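Bronden Wipe-Clean Tablecloth, Round
Item 3758
Sold by Lill Home Goods

We carry three wipe-clean cloths and this is the one we argue over least. The maker calls it "stain-proof" and "heirloom quality." We would not use either phrase. It is coated cotton, it sheds most spills if you get to them in time, and it will look decent for a few years of daily meals. Turmeric wins. So does red wine left until morning.

The price went up in March and the cloth did not change. If you own the old one and it still lies flat, keep it.

What you get
One round cloth with a turned hem. No clips, no underlay, no matching napkins. The Dandia version comes with napkins, but they are plain polyester and don't absorb much of anything, so we stopped counting them as a plus.

Sizing
The label says it fits "most round tables," and that tells you very little. Measure straight across the top at the widest point, then add twice the drop you want. For a drop of 3 inches on a 32 inch table, you need a cloth 38 inches across. Go longer if you like the look, but remember that people's knees will catch it. Oval tables are a poor match no matter what the box says.

The coating
Bronden says the finish is heat resistant. We could not find a temperature anywhere on the packaging and the company did not send us one when we asked. Treat it like any other coated cloth and put a trivet under anything that came off the stove. Warm serving dishes have given us no trouble so far.

Fold lines are the most common complaint in returns. They do relax, but slowly, and longer than the "overnight" on the insert. Do not iron the coated side. A low iron on the back, through a towel, speeds things up.

Pattern or plain
Busy patterns hide crumbs and small marks better than plain ones, and that is about all the science there is to it. Big outlined roses on a speckled tan ground, for instance, will forgive a lot more than solid white.
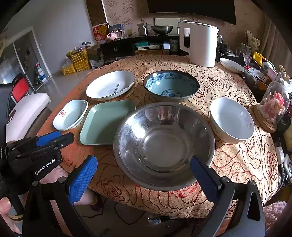

Care
Wipe with a damp cloth and a drop of dish soap. Skip bleach and scouring pads. Hellska sells a special coating spray for cloths like this one; we tried 2 bottles and saw no difference from soap and water.

Returns
Unused cloths only, in the original sleeve. Fold lines are not a defect.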